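Cilwood Desk and Bench Mat, Dark Grey
Item 2258
By Koutsoukos

A flat, matte mat for work tables. It gives you a quiet grey surface where small parts and lids are easy to see, and it protects the table top under your work. The mat is sold flat, never rolled, so it has no curl when you take it from the package.

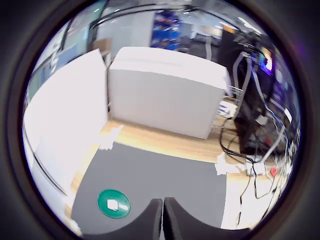
Grey was our choice after many requests from customers who found the older cream colour too bright under strong lamps. The new colour is also kinder to the eyes in the evening. On a pale wooden table the edge of the mat is clear to see, and a green disc placed on it stands out well. The back side is smooth, so on a polished table we advise to fix the mat at the corners with masking tape. Press the tape down from the mat toward the wood — two short strips on each corner are enough for normal work.
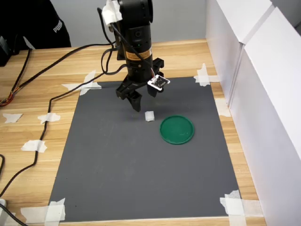
If you change the position often, please use a low-tack tape, and take it off slowly. Old tape can leave some glue on varnished wood. Clean the mat with a soft cloth and a little dish soap. Do not use acetone, and do not put hot pans on it. Light scuffs come with use and do not change how the mat works.

Weight: 300 grams
Pack sizes: single, or carton of 96
Colours: dark grey, Bendero blue (from December)

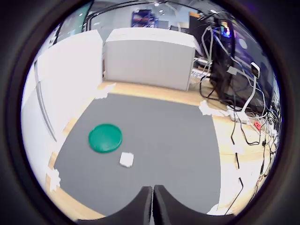 Cilwood mat in grey with a round green lid, corners marked with white tape or paper.

For carton orders or cutting to your own size, please write to Ramesh Katiyar at our Zenon shop. Cut mats can not be returned.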